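Fruit Waste in Shared Student Kitchens
Project report, second year, Food and Society
Hélène Lemieux
Supervisor: Kirsty Crichton

2. Method

The study was made in Grindell House, a residence with 13 shared kitchens. In June I gave a short paper form to 40 students and asked them to write down each piece of fruit they threw away during 2 weeks, and the reason. I also asked where they keep the fruit at home with their family, because I supposed that habits come from there.

3. Results

Apples and bananas were the fruits most often written on the forms. Most bananas were thrown away because the skin had become brown, although many students admitted that the inside was still good. Apples were mostly forgotten at the bottom of the fridge.
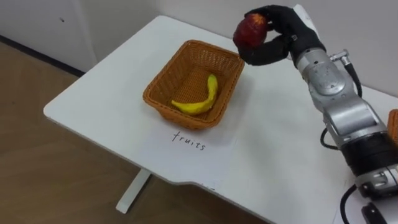 Figure 3. Red apple and banana with a wicker basket on a white table.

Students who kept fruit in the open, in a bowl or a basket, reported less waste than students who used the fridge drawer. Several of them wrote that they ate the fruit when they saw it.

4. Limits of the study

Some forms came back with only the first week filled in, and I did not use these. The fruit was not weighed, so a small plum has the same value as a big apple. I would like to repeat the work in winter, when the kitchens are colder and the shop sells other kinds of fruit.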